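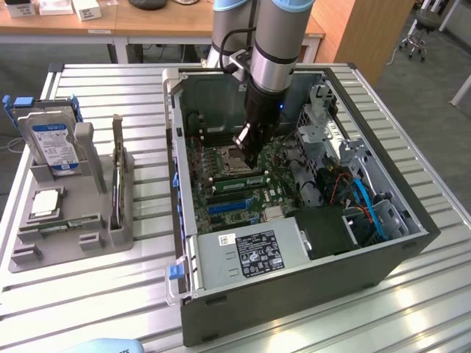 In which order should I take parts out of an old desktop tower?

Start with the power cord, then the drives, then the memory, and leave the processor for last.

Lay the case on its side and take off the side panel. Put the screws in 2 cups, one for the case and one for the drives. Pull each data cable by its plug and never by the wire. For a memory module, press the clips at the ends of the slot and lift it straight up. Hold the processor only by its edges and put it in a small box with soft foam. My first tower took me 3 evenings, so please do not hurry.

Written by Vilém Šimek, Jan 10, 2026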